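Standards Diary, Household Handling Program, Miranov Site

2025-10-20. Entry opened before the first session, with the cabinet drawer open and the apple on the table. 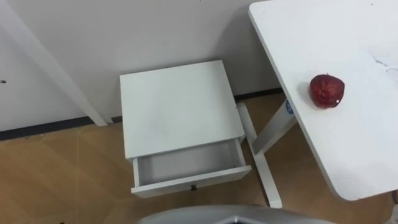

Rules in force for the session

The program continues under the second draft of the Kultance practice notes. The following points were read aloud to all staff at the start of the shift and entered in the log.

A drawer is to be recorded as open, partly open or closed. The word "ajar" is withdrawn. In July two reviewers used it for different states, and 28 records had to be returned for correction.

The interior of a drawer is to be confirmed empty before any placing task begins. An item left from an earlier run voids the record, even when it plays no part in the task.

One loose object is permitted on the table at the start of a run. A second object requires a separate task sheet.

No person may reach between the table and the cabinet while the robot is enabled. Staff who need to move either piece of furniture must first call a stop and wait for the reply.

Matters raised

The Bošković office has asked whether a drawer must be opened to a fixed distance. Our present text says only "far enough to admit the object," and I consider this too loose for an outside reader. I have proposed a mark on the drawer side — to be checked by eye before each run — and will await their comment.

I also reviewed the stop procedure against the Zomon checklist. The two agree except on who may restart. Zomon allows any trained operator to do so; ours reserves the restart to the person who called the stop. I recommend that we keep our rule and state it on the front sheet.

The archive now holds 406 accepted records. The labels on 7 of them still follow the first draft and will be amended under the usual procedure, with the original wording kept in the margin.

Revised page 2 of the notes to be printed and signed before the next shift.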